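Riis Alphabet Blocks
Sold by Givside, purveyors of things that hurt when you step on them

Home > Toys and games > Building and sorting > Wooden

In stock. Usually leaves the warehouse in 2 working days.

The alphabet block has been improved upon many times, generally by adding a battery. The Riis set has been left alone. It is a box of wooden blocks with coloured letters on them. They don't sing, they don't connect to your phone, and when a child gets one wrong they say nothing at all.

Letters come in several colours, some printed in colour on a pale face and some in white on a solid one. We are asked fairly often whether the colours mean anything, such as red for vowels. They don't. The designer at Riis liked the colours. If your household wants a system you are welcome to invent one, and to explain it to a three-year-old.

What they're like to play with

Blocks want a table or a hard floor. On carpet a tower gets to four or five and then leans, and there is usually an argument about who breathed. On a bare wooden top you can push them about in lines, turn them to find the letter you want, and abandon them in an arc as soon as tea is mentioned. 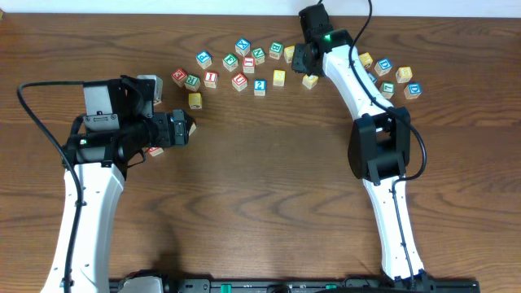

Plirkilstead wrote in to say that ours had been out on the kitchen table since July, that nobody had yet spelled anything longer than CAT, and that the grown-ups had got rather competitive about it after bedtime. The same message asked whether we sold extra vowels. We do, see further down.

Most children start by knocking them over, which we regard as a perfectly sound use. Sorting by colour comes next, then hunting for the first letter of their own name. Proper words arrive a good deal later and tend to be rude.

Spelling with them

The standard box is put together so that you can make most short words without running out. You will still run out. English is greedy with its E's and there is only so much room in a box. The vowel top-up pack was added after a long run of letters from families with an Eleanor or a Genevieve, and it contains nothing but A, E, I, O and U. Households with a Zachary should write to us before ordering, as Z is the letter we are most often short of and we can usually find a spare.

There are no lower-case letters. Riis has been asked. Riis is thinking about it, and has been thinking about it for as long as we have stocked the set.

Storage

The blocks come in a cotton bag inside a card box. The box is handsome and will last until the first wet afternoon. The bag is the part to keep. If you would like something sturdier, the Sunon lidded crate takes one full set and a top-up pack with room for the sock that always gets in there as well. It is sold separately and costs more than we would like.

Cleaning

Wipe with a damp cloth and leave them to dry in the open. Don't soak them and don't put them in the dishwasher. One customer did, and sent us a photograph of the result with the word OOPS spelled out in it, for which we gave full marks and no refund.

Details

Material: wood, printed faces
Blocks in standard set: 148
Letters: capitals only
Included: cotton bag, card box, one sheet of suggestions that you will lose
Not included: numbers, punctuation, patience
Price: see basket, it changes with the delivery country

For schools and nurseries

Classroom sets have 600 blocks and come in plain cartons without the handsome box, which brings the price down a bit. We have sent out almost 3,000 of these cartons so far, and the commonest complaint is the weight. Please have somebody at the door who doesn't mind lifting.

Classroom orders can be split between several bags if you ask when you order. Asking afterwards also works but takes longer and we may sigh.

Spares and returns

Single blocks can be replaced. Tell us the letter and, if you remember it, the colour. We'll match it if we can and send the nearest thing if we can't. Blocks that have been chewed are not considered faulty. Unopened sets can come back to us in their original packaging. Opened sets can come back too, provided all the letters are still with them, so have a look under the sofa first.

You may also want: vowel top-up pack, Sunon lidded crate, Riis number blocks (out of stock, more expected)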